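The Folded Room: Essays on Domestic Attention
Yuto Yagi
Translated and introduced by R. Mészáros
Plustedley Editions

Paperback, with flaps
In stock
Usually ships in 2 business days

Add to cart
Add to wish list
Request an exam copy

About this book

What kind of thinking goes on while a person is making a bed, wiping a shelf, or looking for a lost key? Philosophy has usually treated these hours as time taken away from thought. Yuto Yagi starts from the other side. In The Folded Room he argues that housework has its own form of attention, that this attention can be described with some care, and that theories of action which leave it out end up with a strange picture of what it is to do anything.

The book is made up of 29 short essays in 5 parts. Most of them begin with a single task and stay with it for several pages before any theory is brought in. Yagi writes about sorting and stacking, about the difference between a clean room and a tidy one, about why a guest sees dust the host has stopped seeing. The longer essays take up older questions: whether a habit can be a reason, whether a skill belongs to the hand or to the person, and what it means to do something well when the result will be undone by evening.

Yagi's main target is the idea that an action gets its meaning from its goal. A goal, he says, is a poor guide to work that never finishes. The sheet will be slept on and the cup will be used again. If the goal were all that mattered, such work would be close to pointless, and a good deal of modern writing has been willing to say so. Yagi proposes that we look at what he calls "upkeep" - a way of acting in which the thing cared for stays in view the whole time and the end point does not.

The argument is not sentimental about the home. Part three deals with the uneven sharing of domestic labor and with the long history of praising this work in order to avoid paying for it. Yagi accepts that any philosophy of upkeep can be put to bad use, and he spends two essays replying to critics who think his early articles made that mistake. Readers may find these the most useful pages in the book. They are certainly the most direct.

Part four turns to the handling of cloth, and gives the book its title. Fabric holds no shape of its own for long, and Yagi uses it to test accounts of perception that were built around solid objects such as tables and dice. A fold hides most of what it contains. To pick up a folded cloth is to rely on surfaces that can't be seen, and the essay asks what sort of knowledge that is. 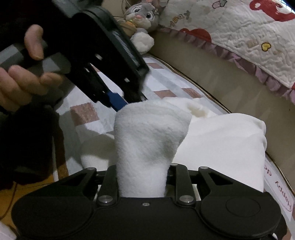

Contents

Introduction: Yagi and the Ordinary (R. Mészáros)
Part one: Beginning Again Tomorrow
Part two: The Tidy and the Clean
Part three: Whose Hours?
Part four: The Folded Room
Part five: Leaving Things Where They Are
Translator's notes
Works cited
Index

About this edition

This is the first complete English version of the essays. Earlier translations of selected pieces appeared in the journal Kurkeck, and these have been revised for the present volume. The most noticeable change is in the word "upkeep," which the journal versions gave as "maintenance." Mészáros explains the choice in the notes and lists the passages where the older word has been kept.

The introduction runs to 29 pages and can be read before or after the essays. It covers Yagi's training, his break with the Remolano circle, and the order in which the pieces were written, which differs from the order in which they are printed. Mészáros suggests that new readers start with part two.

Quotations from other authors are given in existing English translations where there is one. Where there is none, the translator has supplied her own, marked with an asterisk in the notes.

From the book

"We say that the work is the same each day. But look at the person doing it. She moves the chair a little sooner than she did last year. She no longer lifts the lamp. Something has been learned that no one set out to teach, and it is stored nowhere but in the way she crosses the floor."
- from part one

"A drawer is a promise that a thing will be found. Most of us break it weekly."
- from part two

About the author

Yuto Yagi writes on action, perception, and the philosophy of everyday life. The Folded Room is his second book. His first, a study of waiting, is being translated for the same series.

About the series

Remolano Papers is a series of short books in philosophy and social thought, named for the reading group in which several of its authors took part. Volumes are sewn, printed on uncoated stock, and kept in print. Yagi's own quarrel with the group is discussed in the introduction to this volume.

Product details

Format: Paperback
Publication date: 2022-04-29
Series: Remolano Papers
Language: English
Subjects: Philosophy of action; Phenomenology; Social theory
Also available as: E-book (EPUB, PDF)

A limited hardcover of 100 numbered copies, signed by the translator, is sold only through this site. It is planned for July. Customers who would like one can leave an email address on the hardcover page and will be contacted when orders open.

Ordering and returns

Books can be returned unread within 29 days. E-books can't be returned once the file has been downloaded. Instructors who are considering the book for a course may request an exam copy in PDF - please give the course title and the expected enrollment. Bookstores should order through their usual distributor or write to the Plustedley trade desk.

Readers of this title also bought

Kurkeck: The First Five Issues
Notes Toward a Theory of Errands
The Neighbor's Wall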